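Notebook, perception and planning
Jan 26, 2021

Carrying on with the tabletop segmentation problem in Grondine. Yesterday's state: the plane fit on the small desk locks onto the wrong surface in a fair share of frames, the planner gets a support height that is too high, and the pre-grasp pose ends up above the upper shelf with no object under it. No collisions, just wasted cycles and a timeout from Mabuza.

Replayed the recorded set against the current head of the branch. 266 frames, head camera only, no depth smoothing. In 99 of them the top shelf wins the RANSAC vote. Cause is plain once the inlier clouds are dumped: the shelf spans the full width of the unit and fills more pixels than the desktop whenever the head is pitched up past the default. The desktop also loses points at its front, where the edge rounds over and the normals drift out of tolerance. We were picking the largest horizontal plane and calling it the table. Bad rule for anything with a hutch.

Changes made today:

1. Plane extraction now returns all horizontal candidates above the minimum area, sorted by height. The old call signature is kept as a wrapper and logs a deprecation warning.
2. Candidate scoring uses area, distance to the arm's reachable volume, and whether there are unexplained points sitting on top of the plane. Weights are in the Grondine config under support_select. They are hand set. Do not read anything into them.
3. Normal tolerance loosened near plane borders only. Loosening it everywhere pulled in part of the back panel on two frames, reverted that.

Second replay, same frames: 11 wrong. All 11 are at the steepest head angles, where the desktop is mostly hidden by the shelf. I don't think scoring can fix those. Either the head moves before we commit to a plane, or we fuse several views. Fusing is the better answer and the slower one to write.

Lens distortion needs a note too. The striped wallpaper bows badly toward the image borders, which makes a decent free check on the undistort step. With the June calibration file the stripes still fan out a little after rectification. With the newer file they come out straight to the eye. The launch script for the Prondis node was still pointing at the June file. Fixed, and the path is now a required argument so it fails loudly when missing. Part of the height error near the borders may have come from this and not from the plane fit. Have not separated the two.

Objects on the desktop. The mug segments well on its own, handle included, though the ribbing on the body leaves the cylinder fit noisy. Radius is stable, axis wobbles. The zippered pouch is the harder one. It is flat, it lies directly in front of the mug, and most of its cloud is inside the plane tolerance, so it gets eaten as table. Only the raised corner survives, as a tiny cluster that the size filter then throws out.
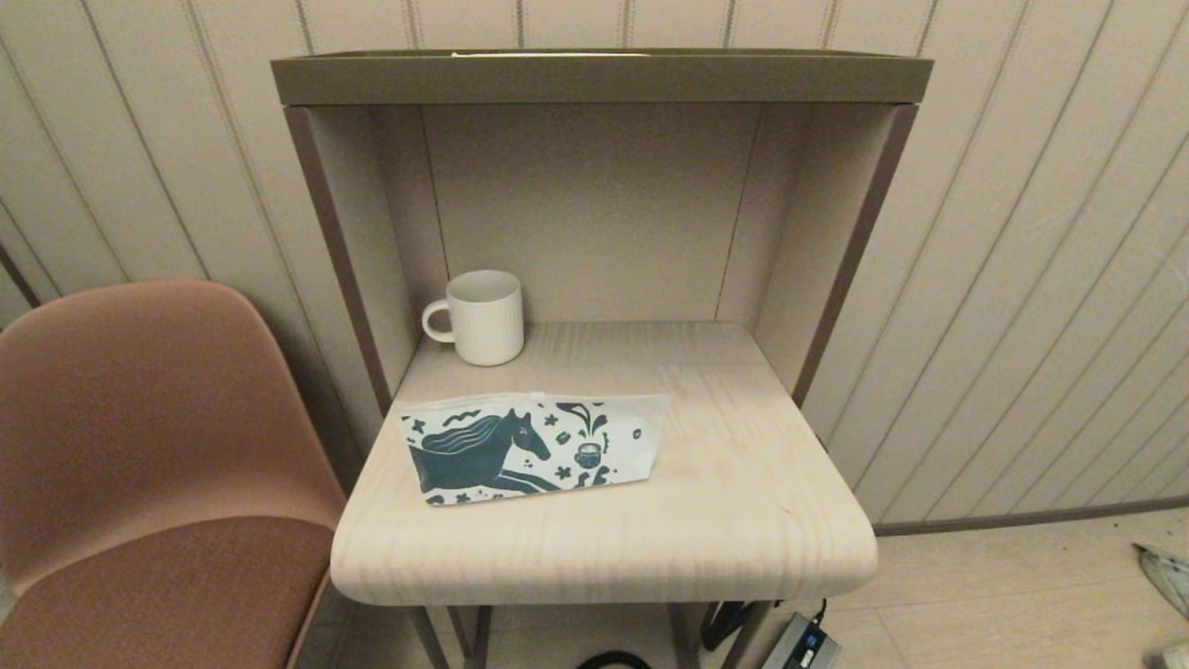
Tried a color cue for low objects: take the plane inliers, back-project to the image, look for connected regions that differ from the dominant surface color. White on pale wood is close to worst case for this. The dark print helps. The region grower finds the horse and the cup drawing as two separate blobs and misses the blank fabric between them. A convex hull over nearby blobs merges them well enough for a footprint, but it is a hack and would merge two real objects just as happily. Left in behind a flag, off by default.

Planner side: Mabuza now treats the upper shelf and both side panels as boxes in the collision scene, built from the rejected candidates and the vertical planes. Planning time to the mug went up to 925 ms from the left-hand start pose. Acceptable for now. The mug is near the back left corner, so a side approach with the wide gripper model has almost no clearance at the panel and the sampler burns most of its budget there. Front approach goes over the pouch, fine as long as the pouch is in the scene at all, see above.

Fakell logging: support plane id and score are now written per frame. Older logs will load with those fields empty.

Open:
- fused view before plane commit
- rerun with old calibration and new scoring, to split the two effects
- slim posts at the hutch front are missing from the collision scene, too thin for the voxel size
- proper low-object segmentation, drop the hull hack

Branch is pushed, not merged.

Fakell internal notebooks | Contact: perception group | © 2021 Fakell | Back to top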